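Petesow gripper trials: speaker notes, March session

Start before the lights go down. If the clicker is dead again, use the space bar and look as if that was the plan.

Opening. Say the title once and move on. The title promised a comparison of grippers. What they are getting is a comparison of two controllers driving the same two-finger grippers, with a detour into camera placement, which ate most of the winter. Anyone who came for suction cups can be directed to the Carcombe talk after the break.

Setup slide. Everything in this half is simulated. Say so early, or somebody in row two will ask what the apartment rents for. We ran 800 trials, split evenly between the Preston controller and the Hauksdóttir controller. Same task both times: reach toward the toilet tank, pick one thing up, put it back. People laugh at the bathroom. Let them. Bathrooms are small and full of little things on narrow ledges, and a robot that can cope there has earned its kitchen.

Next three slides go quickly. Wrist camera first, then the chest view twice. Don't talk over them.

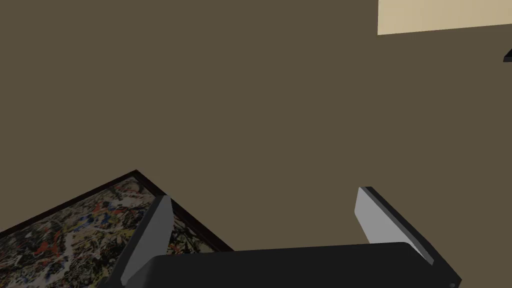
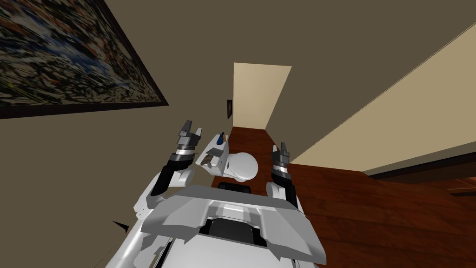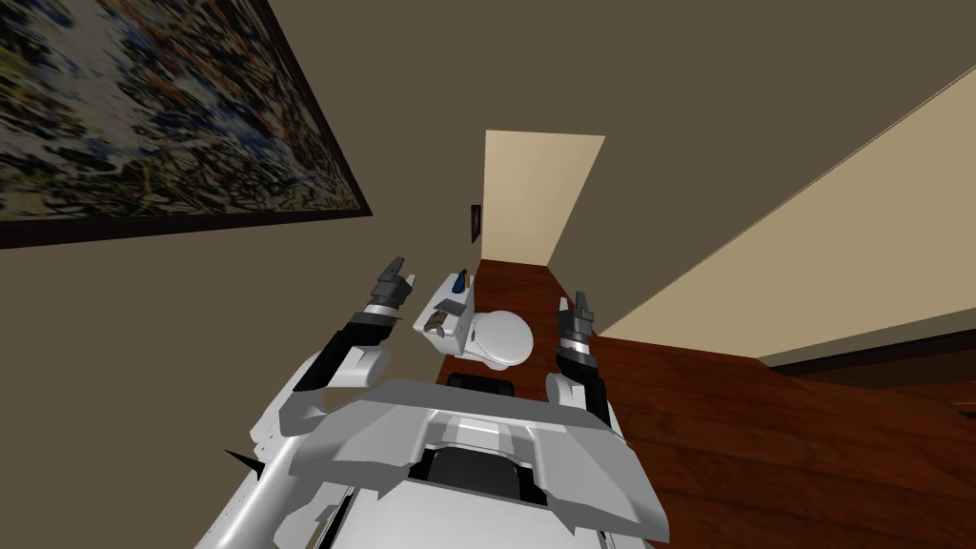
Controllers. The Preston controller plans the whole reach up front and then commits to it, like a man carrying a sofa downstairs. The Hauksdóttir controller replans as it goes and changes its mind a lot. On the chest views you get the tank, the little blue bottle on top of it and both hands at once, so you can tell at a glance which arm has the shorter trip. The wrist view gives you open fingers, a lot of brown wall and a corner of splattery painting. Pause here. Ask the room which one they would want to plan from. They will say the chest. Then tell them we spent the first month on the wrist camera alone.

In fairness to the wrist (do be fair, the people who built it are in the audience): once the fingers are close to something, it is the better view. The chest camera is good for deciding where to go and poor for the last bit, when the hand gets between the lens and the thing it wants. We now hand over from one to the other partway through the reach. The handover is 2 lines of config and took 21 tries to get right. Wait for the groan.

Failures slide. Be plain. Most of the Preston failures were early and large. Most of the Hauksdóttir failures were late and fussy, with the fingers dithering over the object until the timer ran out. I prefer the second kind, since it breaks less. That is an opinion and I should label it as one if the man from procurement is there.

Skip the torque plot if we are past the half hour. It is a nice plot and I am the only one who likes it.

Likely questions:
Does it transfer to hardware? Don't know yet. The bench arm is booked until summer.
Why two fingers? They were what we had a model for.
Can we have the scene files? Yes, email us. Do not promise a date.
Is the painting a problem for the vision system? We haven't tested with the wall bare, so say that and don't guess.

Last slide is the contact page. Leave it up while people find their coats, and take the adapter home this time.

Petesow Manipulation Group | Contact us | Copyright Petesow, all rights reserved | Back to top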